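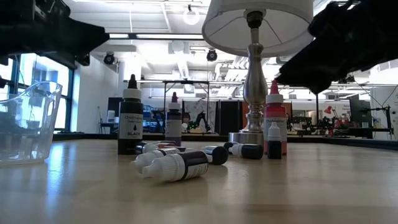 Both arms over the table, with the food coloring, the clear container and the lamp.

Pelness Fingertip Service Kit, reviewed by Ekaette Ibrahim
2025-12-03

I look after a two-arm table cell, and I buy fingertips the way other people buy printer ink, with resentment. The Pelness kit is supposed to end that. You get two sets of textured pads, a seating jig, a torque driver and a booklet that was translated by someone in a hurry.

Changing a set took me 40 minutes the first time, most of it spent on step six, where the booklet tells you to "relax the finger until agreeable." What it means is: cut power to the gripper, back off both screws, slide the old pad toward the wrist. Once I knew that, the job went fast enough to do before coffee.

The jig is the good part. It holds the pad square while you tighten, and after the swap you close the gripper on the supplied gauge block and rezero. My old routine used a business card and hope. Small bottles are unforgiving about this. A pad that sits slightly crooked will grip a big container all day and then squirt a little dropper bottle across the table like a watermelon seed.

The torque driver clicks so softly that Ifeanyi Amadi, who shares the cell with me, overtightened two screws waiting to hear it. Buy spares. They come in a bag of 500, apparently in case you know other people.

Pelness claims 1,000 cycles between inspections. I look at mine at 508, a number I picked once by accident and now defend in meetings. There was a little shine on the texture and no tearing. Wipe the pads down with a damp cloth and skip the solvent, which left my last Vutau set gummy.

Gripes: the case doesn't close with everything in it, and there's no spare gauge block. I'll order again in January.

Four stars. The booklet gets one.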